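Visit notes, Femurico kitting hall, Piltarstead
March

Typing this up on the train back from Raltthorpe so excuse the state of it. Group left the gate at 8:15, visitor vests, the usual safety talk, then straight to the back hall. Savita Rathore took us around. She runs training for the packing side and she talks fast, so my notes are patchy.

What they do there: mixed gift and grocery boxes, small orders, lots of odd shapes. 34 people on the picking floor over two shifts. Up to 600 boxes on a good shift. Swanson is the name of the new picking line (after the old street the plant was on, apparently). Three arm cells on it so far, plus the practice bay, where new items get tried before they go anywhere near an order.

We spent most of our time at the practice bay. White table, panels behind, one arm. Grocery stuff and a puzzle cube to work with.
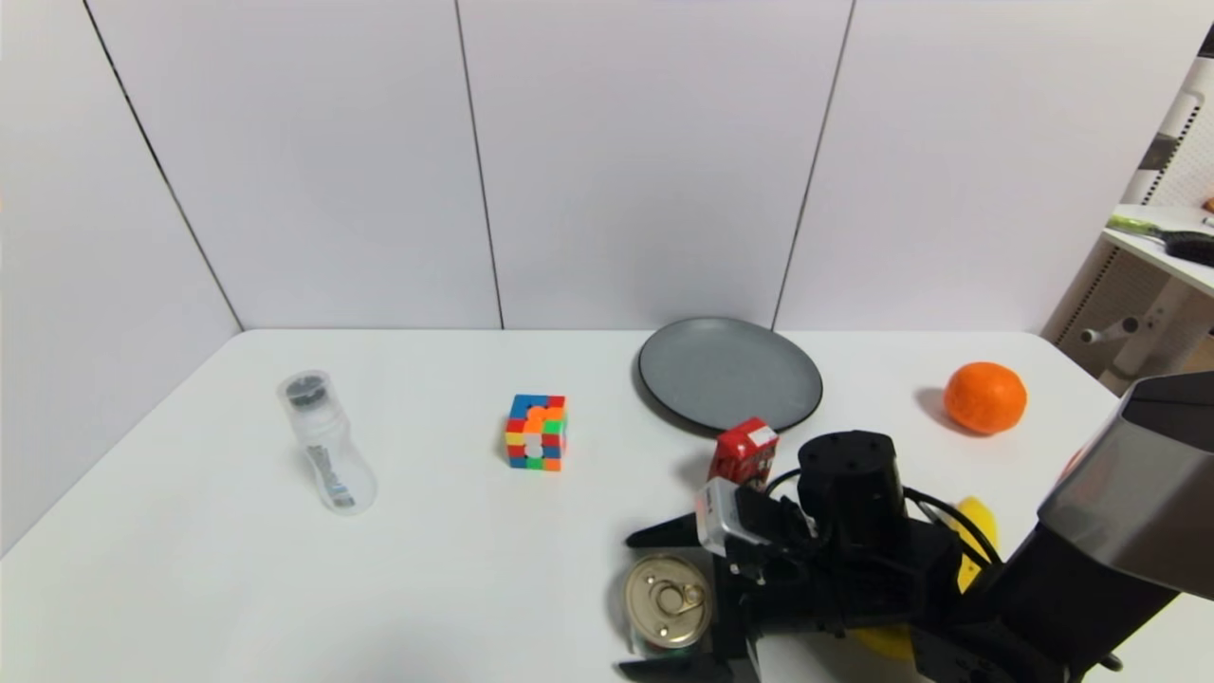
Savita's point was that the bay changed the job more than the line did. Before, a new product came in and someone stuck a note on the shelf, "heavy, use two hands," and that was it. Now a picker gets pulled off the floor for half a shift and works through it with the arm. Where to grip. What slides. What not to squeeze. They get the higher rate for those hours, which took a while to get agreed, she said, and I got the feeling it was a sore subject.

Custódio Coelho is one of the ones who does it. 3 years on the floor, now in the bay most mornings. Quiet guy. He has a notebook with a page for each item, and he reads the gripper view on a monitor next to him all day. Said his back is better and his eyes are worse.

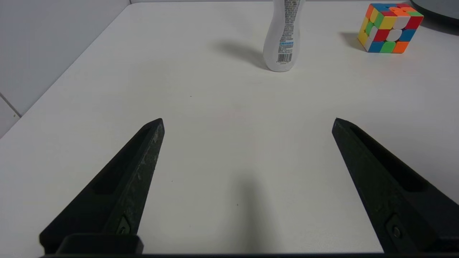

Asked him if he misses the floor. He said he misses the talking. On the old line you had somebody across from you all shift, in the bay it's him and the arm. They do rotate people thru, two weeks in and two out, but some of the pickers don't want it at all and have asked to stay off the list. So far that's been allowed.

Also asked about headcount. Answer: no layoffs, but people who left weren't all replaced. Somebody in our group pushed on that and got the same answer again.

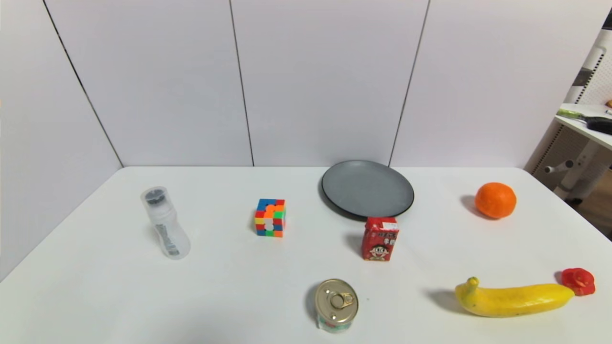 Practice bay at Femurico: bottle, cube, plate, carton, can, fruit.

Item list for the bay is up to 200 and it's the pickers who decide what goes on it, not engineering. I liked that. Round things and shiny things get the most pages in Custódio's notebook. Cans have a whole section, lids up, lids down, next to something else, on top of something else.
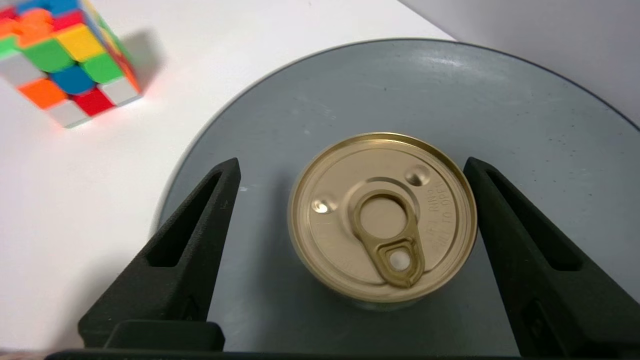
Stop button: everyone in the bay can hit it and there's no form to fill in after. There used to be a form. Pickers wouldn't press it becuase of the form. Savita got it dropped and says stops went way up, and that she was happy about it, her boss less so.

Things I want to ask about by email:
- who pays for the glasses (Custódio bought his own)
- what happens to the bay rate once the item list is finished, if it ever is
- whether night shift gets bay hours, sounded like mostly days

Lunch in the canteen, decent soup. Ran out of time for the loading dock, they were behind and didn't want us back there. Next group goes at 10:30, which is better, you'd catch the shift handover at the bay and could talk to more than one picker. Bring ear plugs for the main hall, the ones they hand out are bad.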